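20 September 2025

Guest Room Bookings at Surnen

Since March this blog has recorded the running of the guest rooms at Surnen. Bookings for the winter period are now open. The house received 47 requests last season and was able to accept 39 of them.

Guests are asked to give 13 days' notice of any change to their dates. Bed linen is supplied; towels are not.

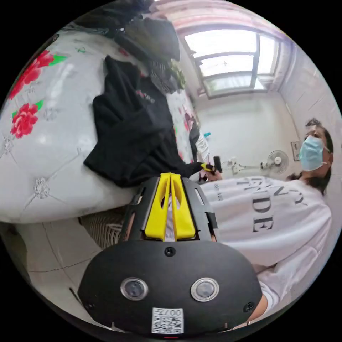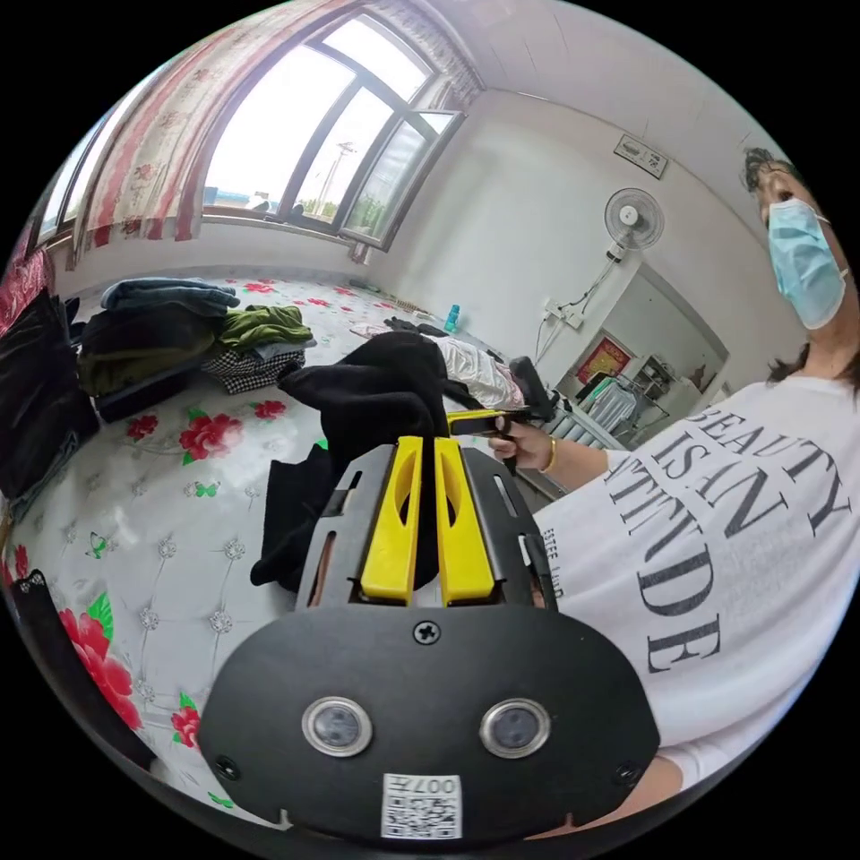 Yellow gripper fingers on a black mount, in both views.

The Tosh bus stops at the lower gate until 6 in the evening. Guests arriving later should travel by way of Muka and telephone ahead. Keys are to be returned to the box by the door.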